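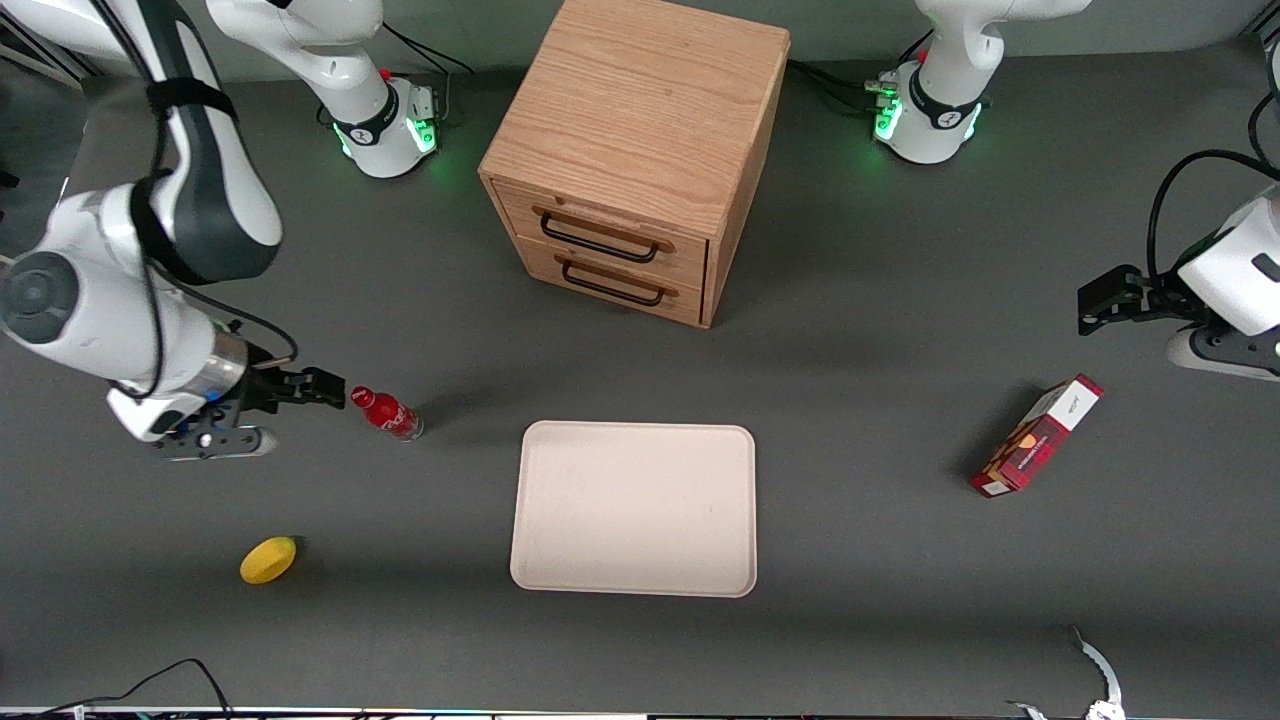
Week 6 is the one where I own up to things, so let's start with the stall I caused myself. We were running the tidy-up job, both arms live, and the right one stopped dead on its way in to a pick and threw a joint 4 fault. I blamed the gripper (I always blame the gripper!) and wasted a whole morning on it. Have a look at the right arm, with the thin black cable running down the outside and the strap round it near the upper bend. I'd done up a strap like that far too tight, so every time the wrist turned over, the cable had no slack left and tugged on its plug. The log had 53 dropouts in it before the one that stopped us. I hadn't read the log.

Print this page

Bogdan Vasiliu spotted it in the end, by holding the cable between two fingers while I jogged the arm very slowly from the pendant. Please don't copy him – his hand was inside the reach of a powered arm, and I let him do it. We wrote that up as a near miss, quite rightly.

For your lab slot:
- Power off before you touch a strap or a plug.
- Leave up to 50 mm of slack at each bend.
- Read the log first, then blame the gripper.

Bring your fault sheets next time, Zuleica Sampaio is marking them.

E-mail this page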